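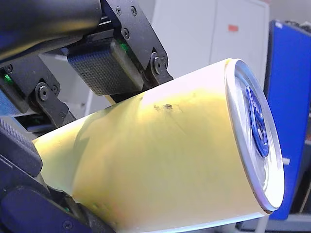
Ysaline Rey wrote to us in October that a gripper which never drops a can is easy to build, you just squeeze harder, and she asked what our method does that a stiff spring would not. Several other readers have asked much the same thing, so her question comes first.

Grip without crushing: questions about the Himus method

Why not just squeeze harder?

A thin drinks can dents long before a strong gripper runs out of force. A full can puts up with a lot and an empty one with very little, and from the outside they look the same. Himus starts with a light touch and adds force only when the fingertip pads report that the can is starting to slide.

How does it know the can is sliding?

The pads have a textured surface with a fine grid of raised dots. When an object begins to slip, the readings near the edge of the contact patch change before those in the middle. We trained a small network to pick up that change. It takes in the last 15 readings from each pad and gives one number, which we treat as the chance of a slip.

Is a camera used?

Only to find the can and plan the approach. Once the fingers have closed, the grip is run from touch alone. We tried feeding in the camera view as well and the results got slightly worse – the fingers hide most of the contact anyway.

What did you test it on?

We used 43 drinks cans, a mix of full, part full and empty. Each was picked up, tilted, held and put down again 3 times. Some had scuffs or small creases from earlier handling and we left those in the set.

How well did it work?

With a fixed grip force, set by hand to the best value we could find, 34 of the cans got through all their lifts with no drop and no new dent. With Himus, all but three did. Those three were empty cans picked up close to the rim, where the wall curves in and the pads touch over a very small area. We don't have a fix for this yet.

Who are Janier and Kermani?

They are the two baselines in our results table, named after the labs that wrote them. Janier is the fixed force controller. Kermani raises the force whenever the arm speeds up, whether or not anything is slipping. It dropped fewer cans than Janier but dented more.

Does it work on bottles, cartons or fruit?

We have not tested fruit. Cartons went badly in a short trial, as the card gives way slowly and the network reads that as a slip, so it keeps on squeezing. Plastic bottles were fine when full.

Do I need the same gripper?

No, but you do need touch pads on at least two opposing fingers. The network has to be retrained if the pads are different. On our bench at Sturkton that takes an afternoon, most of it spent collecting grasps.

Can I have the code and the data?

The controller code and the trained network are on the downloads page. The raw pad recordings are large, so please write to us for those and say which cans you want.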